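# How to keep score at a Jirndale League soccer match

Every home club in the Jirndale League has to supply one scorekeeper. The job is simple once you have done it a couple of times, but the match card has to be right. The league uses it to work out the table, and a wrong card can hold up the standings for a week.

## Before kickoff

Get to the field 36 minutes before the start. Pick up a blank card from the home bench and fill in the top part:

- both club names, home side first
- the field name (Starkov or Lindau)
- shirt numbers for the starting eleven and the subs

Ask each coach to check their own list. If a number changes after that, cross it out with one line and write the new one next to it. Don't use correction fluid.

Set your watch to match the referee's. You are not the timekeeper, but you need the minute for every goal and card.

## During the match

Write down each goal as soon as the referee points to the center circle. Note the minute, the team and the scorer's number. Round up, so a goal at 22:10 goes in as minute 23.

Own goals go in the column of the team that gets the goal, with "OG" and the defender's number. People get this backwards more than anything else on the card.

For yellow and red cards, write the number and the minute. If you could not see who was booked, leave a gap and ask the referee at halftime. 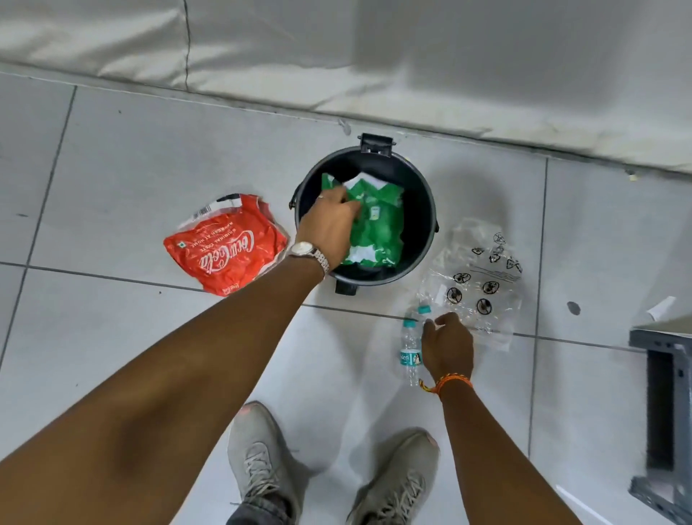
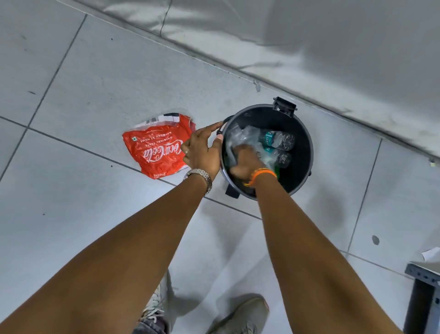

*Page last changed: May 12, 2025*

## Substitutions

Record the number coming off, then the number going on, then the minute. Subs are rolling in the Riedl Cup, so you only need to list who played. In league matches each side gets five, and a player who has gone off stays off.

## After the final whistle

Add up the goals for each half separately, then put the total in the box at the bottom. Check it with the referee before the teams leave - it is much harder to sort out by phone later.

Both coaches and the referee sign the card. Take a clear photo of it and send it in the same evening. Keep the paper copy until the end of the season.

If a match is called off partway through, fill in the card up to the minute play stopped and write "abandoned" across the result box. Leave the total blank. The league decides whether the score stands or the match is replayed.

New cards for the fall season are handed out in September. Old ones with the single booking column should not be used.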